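テーブルの話 つづき

2021年12月10日

前回の記事から間があきました。すみません。仕事がばたばたで、書きかけのまま放置してた。今日は30分だけと決めて書きます。誤字はあとで直す(たぶん直さない)。

で、テーブル。ついに片づきました。5月に引っ越してからずっと、郵便物と充電器と読みかけの本と、なんだかわからないネジの入った袋が積んであったやつ。食事は端っこの、お皿一枚ぶんのすき間でしてました。半年以上。よくやってたなと思う。

きっかけはCarlaが泊まりに来ることになったから。Carla Abu Hammour、前のブログから読んでくれてる人は覚えてるかも、Erkdaleに住んでたころの同居人です。夕飯つくるよと言ってしまって、電話切ってから、え、どこで食べるの、となった。

やったこと順に。

まず全部おろす。床に。分類とか考えない。前に分類しながらやって、二時間かけて封筒を三つの山にしただけで終わったことがあるので。今回は毛布を広げて、その上にがーっと。

おろしてから紙だけ抜く。紙が一番多い。数えてみたら封筒とチラシと明細で219枚あった。数えたのは、Hammadと賭けをしてたから。彼は100以下と言い、わたしは200以上と言った。コーヒー一杯、いただきます。いちばん古いのは前の家あてのまま転送されてきた歯医者のハガキ。もう行ってない歯医者。

残したのは41枚。これでも多い気がする。保証書はぜんぶ残してしまった。保証書って捨てどきがわからない。本体がもう無いやつまであって、それはさすがに捨てた。あとで気づいて、もう一枚捨てた。なので正確には40。まあいいや。

ネジの袋は、組み立て棚のあまりでした。Walidが見てすぐ「これ棚の背板のだよ」と。え、じゃあ背板とまってないの。とまってなかった。半年間、背板はただ挟まってただけ。これは来週やる。

そのあと拭き掃除。ここからが長かった。

マグカップの輪じみが三つ、あと何かのシールの跡。輪じみは白っぽいのと茶色っぽいのがあって、白いのは乾いた布でひたすらこすったら薄くなった。茶色いのはだめ。ぬるま湯に台所用の洗剤をほんの少し、布をかたく絞って、木目にそって。円を描くように拭くなとPravesh Lekotaに前に言われていて(彼は家具にうるさい)、今回はちゃんと守りました。シール跡は食用油をつけて五分、それからカードの角で。爪でやると痛い。

水拭きのあとすぐ乾拭き。これを忘れて前の机をだめにしたことがあります。端がふくらんで、二度と戻らなかった。

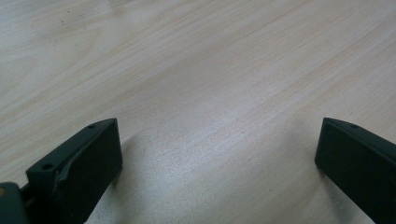 それで思い出したのが、買ったときのこと。Briletbridgeの中古屋さんで350だったのを、Zaidが横でねばってくれて200になった。値切るの苦手なので、わたしは隣で棚の皿を見てるふりをしてました。お店の人が「明るい色の木は部屋が広く見えるよ」と言っていて、当時は、はいはいと思っていたけど、物をどけたら本当にそう。朝、台所の窓から光が入ると部屋の奥まで明るい。半年以上その上に紙を積んで暗くしてたわけです。もったいない。

明るい木の欠点も書いておくと、よごれはよく目立つ。パンくずも目立つ。コーヒーをこぼしたら即わかる。ただ、ほこりは目立たない。前の黒い机はほこりがすごくて、拭いた次の日にはもう白かったから、そこは楽になった。

それから木目。ずっと見てなかったけど、細い筋がいっぱい斜めに見える角度があって、ちょっと波っぽいところもあって、電話しながら指でなぞってしまう。なんの木かは知りません。お店でも聞かなかった。Praveshに聞けば長い話になりそうなので聞いてない。

夕飯は結局、レンズ豆のスープと、焼いた茄子と、Nassarのパン屋で買った平たいパン。Carlaはデザートに杏の瓶詰めを持ってきてくれた。大皿を真ん中に置けるのがうれしくて、スープまで大皿に入れそうになりました。さすがにやめた。四人で座って、肘もぶつからない。椅子は足りなくてHammadは踏み台。ちょっと低いので、ずっと顎のあたりにお皿があった。

ランチョンマットはどうするか迷い中。敷けば輪じみは防げる。でもせっかく出てきた天板がまた隠れる。コースターだけにしようかと思って、Beranoという雑貨屋でコルクのを見てきたけど、買わずに帰ってきた。うちにある、コルクのが。箱の中に。どの箱かは不明。

いまのところ決めたルール。

郵便はテーブルに置かない。玄関の壁に封筒入れをつけた。いっぱいになったら、その日のうちに見る。
充電器は一個だけ許す。
寝る前に一回、乾いた布でさっと。
本は、読んでるやつ一冊まで。(すでに二冊ある)

一週間たって、守れてるのは最初のと三つ目。充電器は二個に増えてます。片方はHammadの忘れもの、ということにしておく。

床におろした毛布の上のもの。これがまだそのまま。テーブルはきれいで、床に山がある。山がうつっただけとも言う。Walidには笑われた。紙は抜いてあるので、残りは電池とかケーブルとか、鍵のついてないキーホルダー、メジャー二本、ボタン。ケーブルはたぶん半分いらない。何につなぐのか分からないものが多すぎる。一本だけ、ずっと探してた古いカメラの充電コードが出てきて、これは大当たりでした。カメラのほうがいま見つからないけど。

次は棚の背板をやって、それから毛布の山。写真立ても出したい。順番はそのときの気分で。あ、茶色い輪じみの消し方、知ってる人いたらコメントください。重曹は色が変わるからやめとけと言う人と、平気と言う人がいて、どっちを信じたらいいのか。天板の裏側で試すのがいいのかな。

もう40分たってる。お茶がさめた。コースターは使ってます、いちおう。読みおわった雑誌の裏だけど。

ではまた。スープの作り方は聞かれたら書きまsす。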